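Garkach Street Food Fair

The Garkach Street Food Fair is a yearly outdoor food event in the town of Garkach. It takes place on one Saturday in May, on the market square and in the two streets that lead from it to the river. Entrance is free, and visitors pay at each stall.

History

The fair was started by Sota Yokoyama, a cook who taught evening classes at the Bronham Cooking School. He wanted his students to sell their dishes to real customers before the final exam. The first fair had 11 stalls, all of them run by students, and it sold 524 meals. In later years restaurants from Orkatum and other nearby towns asked to join, and the school gave the organization to the town. The students still have their own row, on the north side of the square.

Food and drink

Most stalls sell grilled meat, filled flatbreads, soups and sweet pastries. The best known dish is Pakzad stew - lamb with dried plums and barley - which takes its name from the village where it was first made. Alcohol is not sold. Cold tea with mint and a sour cherry drink are the usual choices.
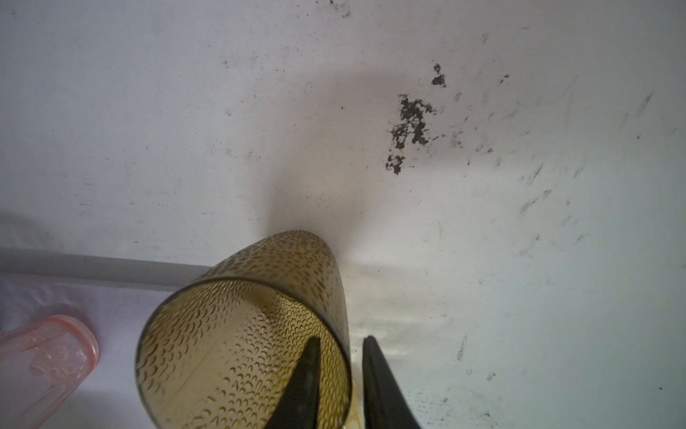
Every stall must offer at least one dish without meat, and prices must be written on a board at the front. Stalls with an open fire are placed only on the river side.

Competition

Visitors can vote for the best dish with a paper ticket, which they receive with their first meal. The votes are counted at the school in the evening. On April 12, 2023, the town announced a second prize, for desserts only.

See also
Bronham Cooking School
Orkatum Soup Day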